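# Tabletop riser

A **tabletop riser** (also *desk shelf*, *bench shelf*, or, in older catalogs, *stander*) is a low shelf that sits on top of a table. It consists of a board and something to hold the board up. Its purpose is to create a second surface above the first, usually after the first has been filled. Risers are found on desks, sewing tables, kitchen counters and workbenches, and in the back rooms of shops, where they tend to outlive the shop.

## Terminology

The trade separates *risers*, which lift an object so that it can be seen, from *shelves*, which lift an object so that something else can go underneath. Buyers have never observed the distinction. The furniture writer Marcus Kowalczyk proposed a cutoff of 16 centimeters of clearance, above which a riser would become a shelf, and defended it through two editions of his handbook. It was dropped from the third.

*Stander* survives in parts of the Drisstead valley, where it can also mean a person who won't sit down at dinner.

## Construction

Early risers were made by shortening something else, most often a bench or a bookcase that had lost an argument with a staircase. The purpose-built kind appeared once offices began buying desks in quantity and discovered that the people using them owned things.

The common modern form has a wooden top and a thin metal frame. Metal legs can be much narrower than wooden ones for the same load, and so take up less of the table the riser is meant to be saving. They also scratch it. Rubber feet are supplied with most models and are generally found some months later, under the table.

Eltier, a maker of office fittings, sold its first riser in a single width and a choice of 30 finishes. Most customers picked the plain light one. The company cut the range the following August and described the change as a refinement.

## Baskets

A riser is seldom left bare for long. The usual furnishing is a row of small open baskets in molded plastic, set side by side along the board. Perforated or slotted walls save material, let dust through and allow the owner to see that the basket contains what was feared.

Color is a matter of some feeling. A set in one color looks tidy and tells nobody anything. A set in several colors requires a system, and the system requires everyone in the building to have been told about it. The compromise is one basket in a strong color, commonly red, kept with others in black or gray. The bright one is for whatever is urgent. It is in practice where pens go.

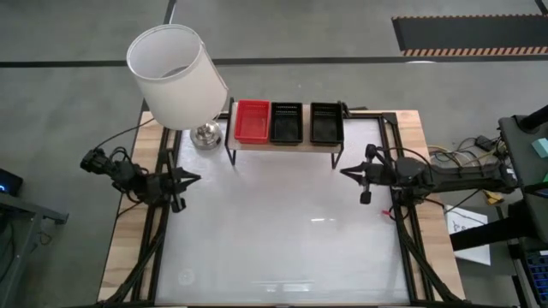
Baskets are sized to the board by hope. The Achterberg range was drawn up so that three would fill a standard top exactly, a claim that held until the top was redesigned with rounded corners. Owners have since divided into those who push the baskets together and leave the spare space at one end, and those who spread them out and lose paper clips down the gaps.

## Placement

Convention puts the riser along the far edge of the table, leaving the near part free for work. This gives the sitter a clear surface and a good view of everything that has been put off.

A lamp often shares the far edge. Table lamps with drum shades are a poor match for the position on paper, being wider at the top than at the bottom, so that a base which fits neatly beside the riser carries a shade which doesn't. Tavion Pruitt's *Notes on the Furnished Table*, which runs to 137 pages, gives 30 of them to this problem and recommends a smaller lamp.

## Reception

Critics of the riser hold that it hides clutter by stacking it. Supporters hold the same view and consider it a recommendation. A trial at the Trudov printworks, in which every desk in the accounts office was issued a riser and a set of baskets, was judged a success after the first week, when the desks were clear. The baskets were inspected later on, and the report on them was filed in one.

## See also

- Desk organizer
- Letter tray
- Spice rack
- Stacking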